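Clarkbridge Community Closet
Donated clothing check, June, table 2
Checked by: Tamsin Brannigan

Pins, staples and tags removed: OK
Pockets emptied: OK, one pen cap found
Zippers and snaps: OK
Drawstrings on children's sizes: two taken out
Holes and fraying: see comment

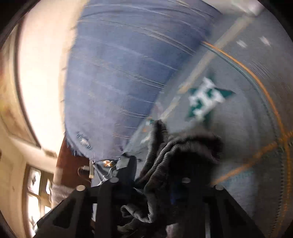 Item 14: blue fabric, small worn spot and frayed edge, next to gray with green star.

Comment: Blue piece goes to mending, not to the rack. Trim the threads before it is washed. Check the orange lines on the gray for pulled stitches.

Bin weight limit 30 lb: OK
Aisle clear to rear exit: OK after moving one cart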